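Textbooks > Hospitality and Culinary Arts > Running a Small Restaurant > Chapter 6

Chapter 6
Writing and Pricing the Menu

A menu does two jobs at once. It tells guests what they can eat, and it tells the kitchen what it must be ready to cook. Most of the trouble in a new restaurant can be traced to a menu that does only the first.

In this chapter we follow Urquhart, a dining room with 55 seats on the ground floor of a former bank. It opened in August with 31 dishes on a single folded card. Guests took a long time to order, the two line cooks fell behind by eight o'clock, and a good deal of fish was thrown out at the end of each week. By winter the card had been cut by half.

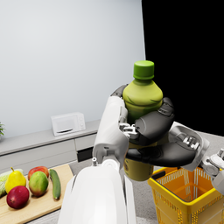

Figure 6.1 A bottle with a green screw cap, held upright.

The owners began with sales records. In the first month the restaurant served 928 main courses, and four dishes made up more than half of them. Several others sold fewer than one plate a night. A dish that sells that slowly still needs its own prep, its own space in the cooler, and a cook who remembers how to make it.

Cutting dishes is the easy part. The harder question is what each remaining plate should cost. Plate cost is the total price of every ingredient on the plate, including oil, garnish, and bread – items that new owners often leave out. Divide the plate cost by the menu price and you have the food cost percentage. Section 6.2 works through this for a braised lamb dish and a vegetable tart. 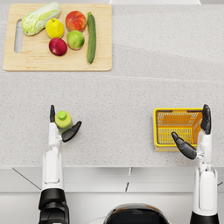
Figure 6.2 Napa cabbage, a pear, and apples on a cutting board.

Price also depends on the neighborhood. Urquhart sits between Plolby, a lunch counter, and Vundilier, which serves a set dinner at a fixed price. Guests compare the three whether or not the owners want them to.

After reading this chapter, you should be able to:
- calculate plate cost and food cost percentage
- use sales records to decide which dishes to drop
- explain how a shorter menu changes prep and waste

Key terms: plate cost, food cost percentage, menu mix, set menu

6.1 Reading the Sales Record

Start with one full month. A single week can be thrown off by a holiday or a large party, and daily totals are too small to show a pattern.

Filed under: Restaurant Management, Course Readings

Related chapters
Chapter 5: Laying Out the Dining Room
Chapter 7: Ordering and Receiving
Chapter 8: Staffing the Dinner Shift
Case study: Brunch Service at Skemadum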